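Community Help > Days Out and Visits > Workshops and Open Days

Reading time: 5 minutes

Is the Ultow open day worth it for people who know nothing about robots?

Posted by marrowbed, 02/07/2022

I help run a gardening club in Studham and we are looking for an autumn outing. One of our members has brought in a leaflet for the open day at Ultow, where they have robot arms handling fruit and vegetables. The leaflet says there are demonstrations through the day and that visitors can ask questions, but not much else.

We would be a mixed group. Most are retired, one uses a wheelchair, and a couple would bring grandchildren. Hardly any of us have a technical background. I rang the number on the leaflet and got a recorded message, and I have had no reply to my email so far.

What I would like to know is:

What do you see on the day, and does somebody explain it?
How long should we allow?
Is there anywhere to sit?
Is it all right for children of primary school age?

We had a bad experience a few years ago at a packing plant where we stood in a corridor looking through a window for an hour and could not hear the guide. I would rather not repeat that. If anyone went to the June one I would be grateful for details.

Posted by cold_frame_kev

Went in June. It was all right. Parking is poor, get there early. Tea was free. The arms are slower than you would think, so don't go expecting a car factory. My lad was bored by the talk but liked the arms.

Posted by pennywort

I went to the June open day with my sister and we stayed for most of the morning, so I can answer most of this.

You book a slot and are sent an email with the time on it. On arrival you sign in, get a sticker, and wait until the rest of your group has turned up. There is an introductory talk first, with slides. It took longer than advertised and it was the weakest part. A fair amount of it was about how the place is funded and about a project called Semwal, which is the one that deals with produce. If your members are not interested in that side of things, be ready for some shuffling in seats.

After the talk you go through to the workshop itself. It is one big room with white columns and all the ducts and pipes showing on the ceiling, so voices get a bit lost. Our guide spoke up well, but anyone with a hearing aid should stand near the front. The staff carry on with their own work at the desks while you are there.
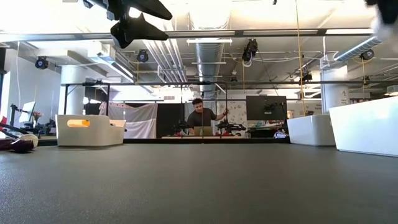

We were put into smaller groups at that point and moved between stations. The guide at each one gave a short explanation and then let the arms get on with it. You are in the same room as the equipment, so it is nothing like your packing plant. You do have to keep back from the tables, and they are firm about that with children. I thought they handled it well. They said it once, clearly, and then got on with the demonstration.

The produce station was the one that held people longest. I had assumed the vegetables would be plastic models of the same size and shape, but there was a proper mixture. The guide talked about why an onion is harder than it sounds. The outside layers slide about, and a grip that suits a lemon can tear the skin off something else. She also said that garlic gives them trouble because no two bulbs sit the same way on the table. Several people in our group were growers and they had plenty to say about that, so I should think your club would be the same.

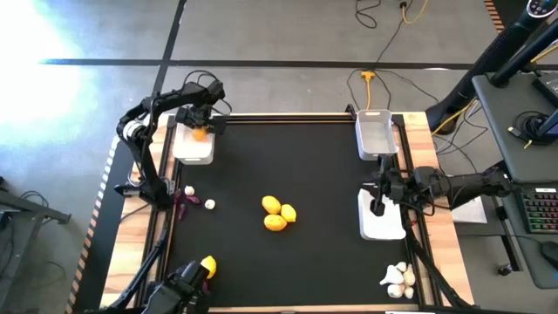
Allow two hours at the least, and longer if your lot like to ask questions. Ours ran over and no one was hurried out. The questions were taken at the stations and again at the end over tea. Some of the answers were more technical than they needed to be, but if you asked for it in plainer words you got it. Somebody asked whether this would put pickers out of work and was given a straight answer, which was that they didn't know yet, and that the arms were nowhere near quick enough at present.

On seating - there are chairs for the talk and none in the workshop. I saw a man bring his own folding stool and nobody minded. If standing is a problem, ask when you book and they may be able to put chairs out. The way in was level when I went, and the door to the workshop was wide. I can't say whether a wheelchair would fit comfortably at every station with a full group, so I would ask about that too, and perhaps ask for a smaller group.

Children of eight and up seemed fine. Younger ones got restless in the talk. One family waited outside until it was over and then joined us for the workshop, and that seemed sensible to me.

A few other things that may help:

Wear flat shoes. The floor is concrete and you are on it for a good while.

Bags had to be left at the front desk. Take out anything you need first, including glasses.

There is no café. Tea and biscuits only, so eat beforehand. We had lunch afterwards in the village and it was busy.

The 42 bus stops at the end of the road, but check the times as it doesn't run often on a Saturday.

I also did the Ninevari open day last year and I would put Ultow ahead of it for a group like yours. Ninevari was tidier and had better signs, but most of what we saw there was on video - the machines were only switched on for the last few minutes.

As for getting a reply, I had no luck with the general email either. There is a separate booking form on the events page and I heard back from that in three days. Put the size of your group and any access needs in the comments box.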